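Thursday, January 5, 2017
Posted by seniorbeagledays

Okay, friends, a long one tonight, so get your tea. So many of you have written to me since November asking how Pickle is doing with her hearing that I thought I'd put it all in one thread and then I can just point people to it.

For the new folks, Pickle is my beagle mix. The shelter guessed she was seven when I brought her home, and by my kitchen calendar she has now lived here 2194 days, so you can do the arithmetic. She is an old lady. She weighs 26 pounds and would like to weigh more.

I started noticing last summer, though looking back I think it had been coming on longer than that. She quit meeting me at the door. I'd come in, put my keys down, say hello in my silly voice, and she'd be flat out asleep on the rug with her back to me.

My feelings were a little hurt, to tell you the truth! I thought she was getting grumpy in her old age, or that she was mad at me for working late. I never once thought of her ears.

Then came the cheese drawer. Anybody with a beagle knows about the cheese drawer. You can open that thing with two fingers at midnight in your socks and there will be a dog standing behind you. One evening I opened it, made a whole sandwich, and ate it standing up, and she never came.

So off we went to the vet at the Clileck Animal Clinic. They looked way down in both ears for wax or infection or anything growing in there, and it was all clean and pink. Then they stood behind her and clapped and shook a set of keys. She turned her head for one of the claps and for nothing else.

The vet was very kind about it. She said it's ordinary aging, the same as with people, and that it usually goes on until it's gone. She also said dogs mind it a great deal less than their owners do. I cried in the car anyhow, and Pickle licked the window.

By Thanksgiving I'd say the last of it was gone. I ran the vacuum right past her bed one morning (she has hated that vacuum her entire life with me) and she slept through it with her chin on her paw. 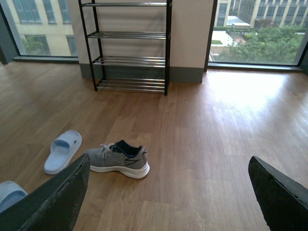 The first thing I had to learn was how to wake her up. If you touch a sleeping deaf dog on the back she may jump out of her skin, and some very sweet dogs will snap before they know who it is. Pickle never has, but she'd startle so hard it made me feel awful.

What we do now is I put my hand down flat in front of her nose and wait. It takes her a few seconds. The nose starts going, then one eye opens, and then the tail. I like it better than how I used to wake her, which was mostly hollering from the kitchen.

If she's facing the wall I'll press on the edge of the bed a couple of times so that it gives a little under her. A stomp works too if your floor has some bounce in it, but in my hallway it doesn't and I only hurt my heel.

Now the signals. We have five, and that's plenty for both of us. I read a whole stack of library books with charts of dozens of them and I got so mixed up that I was waving my arms at her like I was bringing in an airplane. Keep it small, is my advice.

Sit is the same one most people already use, palm up and lift. She knew it from puppy class or wherever she learned it before me, because she did it the very first time I tried, and then she looked at me like, well, yes?

Come is both arms open wide, like I'm about to hug a relative. I wanted something she could see from the far end of the yard with those cloudy eyes of hers. It took her maybe a week.

Stay is a flat palm out. Wait is the same but lower down, and I'm pretty sure she thinks they're one thing. I've let it go, so if you're strict about it you might say we only have four and a half.

And the last one is "good girl," which is a thumbs up and a great big smile with teeth. Please don't leave this one out! I'd been praising her with my voice for years without thinking, and all of a sudden she wasn't getting any of it. She looked so unsure of herself for a while there.

I still talk to her all day long, by the way. My face does the right things when I'm talking and it doesn't when I'm quiet, and she reads faces. A couple of people have told me it's a waste of breath, but it's my breath.

Treats: I use the soft Rurnum minis, the liver ones, broken in half. I don't get paid to say so, they're just what the feed store here in Zoltport carries and they don't crumble in my coat pocket. Chicken works fine if you don't mind the pocket.

Somebody asked me how many it took to teach her the hug one. I did keep a tally on the fridge for that, which tells you how my winter is going, and it was 113 halves. She'd have kept going.

Do your lessons before supper and keep them to a few minutes. Pickle gets tired quicker than she did, and if I push it she goes and stands facing her water bowl until I'm done being a teacher.
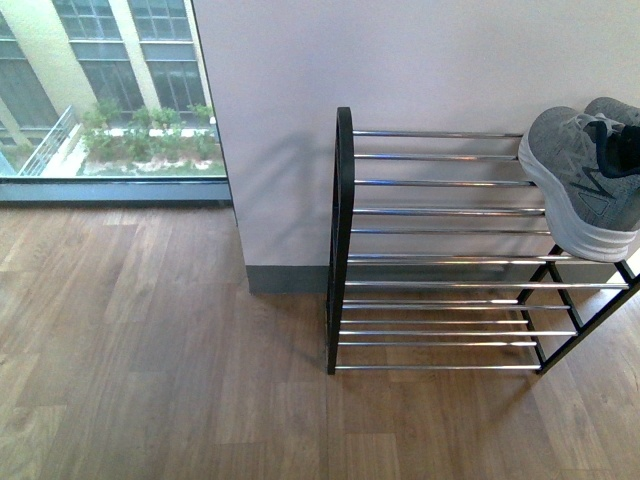

PART TWO: WALKS AND THE YARD

I know this is what most of you asked about, so I'm sorry it took me so long to get here. Short version, she is never off leash anymore outside our own fence, and I've made my peace with that.

We used to go down to the big field at Teshome Park in the mornings before anyone was out and she'd run her nose along the fence line for half an hour with me sipping my coffee. She can't hear a car now, or another dog coming up, or me. It isn't worth it for a beagle, who would follow a rabbit to Canada with perfect ears.

What we got in place of that is a long line. Mine is thirty feet of flat webbing clipped to a harness (never to the collar with a long line, please, if she hits the end running it can hurt her neck). She gets to wander and sniff and I get to breathe.

Wear gloves. I didn't, the first time, and there was a squirrel.

I also taught her to check in with me. It's the easiest thing in the world. Every time she turned and looked at me on a walk, for any reason at all, I gave her the thumbs up and a treat. After two weeks or so she was looking back every few yards, and now she does it the way you'd glance in your mirror when you drive.

That has been the sweetest part of this whole business for me. She's a beagle! In all our years together she had hardly looked at me once outdoors. I was the thing on the other end of the leash. And now there's that little gray face coming around every half a minute to see if I'm still there.

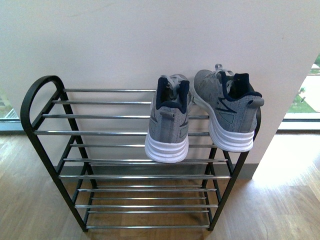
On her harness I put a yellow tag that says I AM DEAF with my phone number under it. I had the number made bigger than the name. If she ever did get loose, I'd want whoever found her to know why she isn't coming when they call, and not chase her.

Her microchip info is up to date too. Go check yours, I mean it. Mine still had an old phone number on it and I'd have sworn to you I had changed it.

Nights were harder than I expected. She'd wake up in the dark, not hear me breathing I suppose, and start barking this flat loud bark I'd never heard from her. Deaf dogs can get louder, the vet told me, and boy did she. My poor neighbors on the other side of the wall.

A night light fixed most of it. Just the plug-in kind, down low near her bed, so when she lifts her head she can see the lump in the covers is still me. I also moved her bed over to my side. We've had a few barky nights since then, but only a few.

Outside after dark I flick the porch light twice when it's time to come in. I started doing that on the third night of standing out in the wet grass in my slippers with my arms wide open while she studied a bush with her back to me. She has the porch light figured out now and will come trotting, unless the bush is very interesting.

Kids, because a few of you have grandkids visiting. I ask them to come at her from the front and hold out a hand low, and to leave her be when she's sleeping. Little ones do very well if you teach them the thumbs up. They go around giving it to her all afternoon and she thinks she's a genius.

Things I bought and don't use: a vibrating collar. Some people love theirs and use it as a tap on the shoulder, and I'm sure it's fine if you go slow. Pickle felt it buzz one time and went and got in the bathtub. I'm mailing it to a reader with a deaf cattle dog who has more nerve.

Do I miss things? Sure I do. I miss her hearing me pull in the driveway. I miss that head tilt she used to do at the word "supper," which I can't get with any hand signal, believe me I have tried. I think I'm allowed to miss it and still say she's having a good time.

Because she is. She eats, she sniffs, she sleeps like a rock through the Fourth of July fireworks she used to shake at, or she will this year anyway, and I'm looking forward to that more than you know. Thunder came through last week and she rolled over.

If you've got a dog going deaf and you're up late reading this and feeling low about it, write to me. I'm slow to answer but I do answer. Tell me the dog's name and how old and what kind of treats they like, and we'll go from there.

I've got to stop now, she's been standing in front of me for two posts with her paw on my knee and it's past eight. More on the ramp for the car next time, I finally got the sandpaper tape to stick.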